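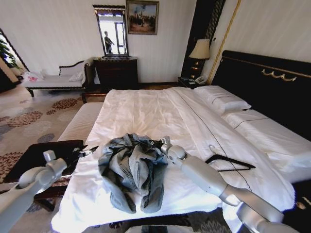
The right gripper stops listening the moment it touches fabric. Left one is fine, has always been fine, and I am starting to resent it. The job is to pick up a pair of jeans and put them on a hanger, with our own home-built pick planner on top of Rerska and the Distent gripper driver underneath. I start with the jeans in a heap toward the foot of the bed and the hanger lying flat on the duvet to the right of them. The right gripper reaches the right side of the denim, makes contact, and then the close command goes out and the driver reports "waiting for state" until it gives up. Arm stays powered. Joints still answer. Only the fingers have resigned.

Setup: Rerska on the control PC, Distent built from source, Vlachou bus adapter between the PC and the grippers. Planner is mine and Mateja Angelovski's, written at the Kiltley workshop, mostly on the bench with the bad stool.

Already tried:
Power cycle. Works once, then fails on the next contact.
Swapping the left and right bus cables. Fault stayed on the right.
Rebuilding Distent clean. Same fault, plus lunch.
Raising the state timeout from 400 ms to 2000 ms. Same error, later.

Log from the last run:
[planner] target fabric, approach ok
[planner] contact flag set, right
[distent] close sent, right
[distent] waiting for state, right
[distent] timeout after 2000 ms
[planner] retry limit reached (6), holding pose

Reply from Boris Gashi, 9:40 am
Does it fail if it closes on air? And can you send the view from the gripper camera with the fingers open? I'd like to rule out the fingertips sitting somewhere the driver thinks is impossible.

Reply, 11:15 am
Closes on air all morning, happy as a clam. Fabric only – a towel does it too, so the jeans are cleared of personal involvement.

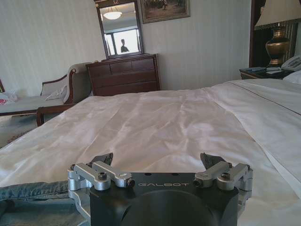 Gripper camera, fingers open, folded denim at lower left.

Boris Gashi, 11:50 am
Fingers look unremarkable to me. Look at your contact flag. If the planner polls the gripper the moment the flag goes up, and Distent polls it too, you have 2 readers on one channel and the adapter answers whoever asked first.

Reply, 2:30 pm
We do poll it. Mateja added that in November so the planner could slow the arm down on contact, and I approved it, with a thumbs up. It sits in the right arm config only, which explains the smug left gripper. I've commented out the poll and the planner now reads the contact state that Distent publishes.

Three closes on the towel, no timeout. Jeans next. Please leave the ticket open, I still want to know why the adapter doesn't log a collision – if that's a setting, I can't find it in the Vlachou config file.

Status: open, workaround applied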